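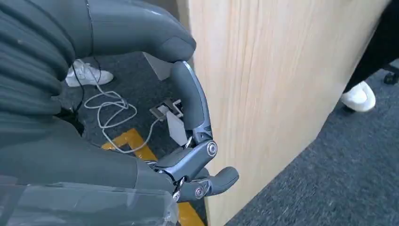
Which pads should I use to put printed cards up on a bare wood panel?

Use the Fovau low-tack pads, one in each corner, and leave the card alone overnight before you judge it.

Support > Display panels > Fixing and mounting > Ticket 832

February 4, 2019 - Fisten support desk

Status: solved, kept open for comments

Problem as reported

Customer has pale wood panels standing on carpet in the Prerora workspace and wants to show a set of Haruna picture cards on them. Cards go up in the afternoon and some are on the floor by morning. It is always the upper corners that let go first. Panel is the 600 mm wide type, no varnish. Customer also says the panel rocks when somebody walks past.

First reply

Asked what had been used so far. Answer was ordinary white putty, pressed on by hand. Asked for the panel to be wiped with a dry cloth and one card put back with fresh putty. It was down again the next day, so the dust was not the whole of it.

Second reply

Asked the customer to run a thumb down the panel face. They reported a chalky feel near the top and none near the bottom. Bare panels from the May batch were sanded at our end and not all of them were wiped properly afterwards. Sent a pack of 50 Fovau pads and these steps:

1. Wipe the panel with a barely damp cloth, along the grain.
2. Leave it to dry for a full day.
3. Put the pads on the card first, close to the corners but not over the rounded part.
4. Hold the card by its edges, line it up, then press each corner.

Third reply

Customer came back to say most cards now stay put, but the brown and amber ones with the bare trees on still lift. Asked whether those are a different stock from the rest.
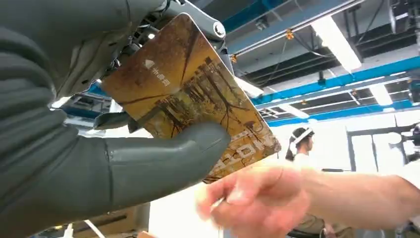

They checked and the backs of the tree cards are shinier, so the pad grips the wood and lets go of the card. A light rub on the back with a dry kitchen sponge, only where the pads go, was enough. Test one first - a heavy rub can mark the front.

The rocking

Separate fault. Carpet gives under one foot more than the other. Turn the lower foot out half a turn at a time until the panel stops moving, then go back to it after a week, as the pile will have settled. Do not pack it with folded card. The customer had done this and it slid out.

Result

All cards up for a fortnight with no falls. Panel steady. No refund or replacement asked for.

Left to do: add the wiping step to the sheet that goes out with bare panels.

Related tickets

Panel feet missing from pack
Putty marks on bare wood
Joining two panels in a corner
Haruna cards curling near a heater
Ordering more Fovau pads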